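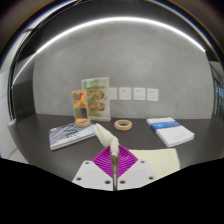 Re-oiling an outdoor dining table - strip first or go straight over?

We use cookies to remember your login and settings. By staying on this site you accept our cookie policy. OK

mossback_40
I have a Lindqvist extending table in eucalyptus, bought used last fall. The previous owner oiled it once and then left it out. The top has gone gray and a bit fuzzy, and there are darker patches near the umbrella hole. Can I sand lightly and oil over it, or does all the old finish have to come off first? I would like it done before June when we have family staying.

pinetar
Old oil on a table left out that long is mostly gone. Wash it with a stiff brush and mild soap, let it dry a few days, sand with the grain at 80 and then 120, oil. I do mine every spring and have never used a stripper.

Gatehouse
Disagree with skipping the cleaner. The dark patches are probably mildew and sanding alone will not get all of it. If you oil over mildew you seal it in and it comes back blacker. Oxalic acid wood brightener, rinse well, then sand. Wear gloves.

pinetar
Oxalic is for iron stains. It does not kill mildew. For mildew you want oxygen bleach. If the patches are around the umbrella hole it could be either one, there is often a metal ring there.

Gatehouse
Fair point on the ring. I use both, bleach first and brightener second, so I never sorted out which did what.

mossback_40
There is a metal ring and it has some rust on it. So oxygen bleach, rinse, brightener on the dark spots, rinse, dry, sand?

pinetar
Yes. Take the ring off before you start. Replace it with stainless if you can find the size.

hollyhedge2
Before you go too far, are you sure it was oil? My Trivberg bench came with a tinted water-based sealer and the leaflet called it "oil finish" anyway. That stuff does have to come off or the new oil sits on top and stays sticky. Drip some water on a spot under the top where the sun doesn't reach. If it beads up hard and the surface looks a little plastic, it's sealer.

mossback_40
Tried that. It soaks in slowly underneath, and right away on top. No plastic look.

hollyhedge2
Then it's oil, you're fine.

teak_or_nothing
You are putting a lot of work into eucalyptus. It will check and split at the ends whatever you do. I paid over 3000 for a teak set from Waltulbridge and have not put a thing on it. It goes silver and that is that.

Gatehouse
Not much use to someone who already owns the table. My eucalyptus chairs have been out since 2014 with a cover on in winter. Some small checks in the arms, no splits.

teak_or_nothing
Covers trap damp. I would say that is where the mildew comes from.

Gatehouse
Cheap plastic ones do. Get one with vents and prop it up in the middle so water runs off.

mossback_40
Update, 8 May 2025. Bleached, brightened, dried four days, sanded. The rust marks are nearly gone, just a faint shadow on one side. I bought a can of Millia exterior oil for 27 dollars. The can says one coat. Is that enough?

pinetar
No. Two thin ones on the top, three on the end grain. Wipe off anything still wet after 15 minutes or it goes tacky. And lay the rags out flat outside to dry, don't ball them up in a bin - they can catch fire on their own.

hollyhedge2
One coat was enough on mine, but that is under a porch roof. For full sun I'd go with two.

mossback_40
Two it is. Do I pull the extension leaf out and do the edges as well?

pinetar
Yes, edges and underside too. If you only seal one face the boards cup. Keep it off the metal runners.

Gatehouse
I never do the underside and mine are flat. Edges yes.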